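Zipper Job

Third try of the morning and Xinyi Yin had her elbows on the counter at Ostia, chin on her fists, not breathing much.

"Just close it," she told the arm. As if it listened.

It didn't listen. It had run 3,014 tries since April, folding, wiping, stacking cups. Stacking it could do. Cups were nothing now. But a zipper. A soft black bag that gave way every time you touched it, one side leaning out, the other side standing up. Her nephew could do it at four, with jam on his hands.

Calell called from the van. Was it ready? The Trarnitz people were landing in 40 minutes.

"Almost."

"Almost how?"

She hung up. Rude. She'd say sorry later.

Trarnitz wanted lunches. School lunches, 828 of them a day, packed and shut and out the door by seven. Packed, fine. The packing went ok last week, mostly, one squashed peach. Shut was the problem. Everybody in the pitch meeting had nodded right past shut.

She hit go. The arm came down, slow, slow, got the pull, lost it. Got it again. Dragged the whole bag sideways and stopped, and the little light went amber, wich meant it was thinking or it had quit. Same color for both. She'd complained to Yu about that.

"You have to hold the other end," she said. "You have 2 hands. Use the other hand."

Amber.

She thought of her mother at the stove in the dark, closing lunch bags without looking, talking the whole time about somebody's divorce. Then the phone again. Calell again.

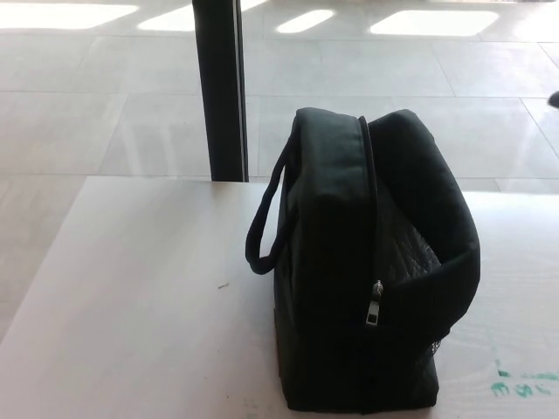 "We're at the light," he said. "Tell me it's shut."

Xinyi looked at the door, then at the clock. "Drive slower," she said, and reached for reset.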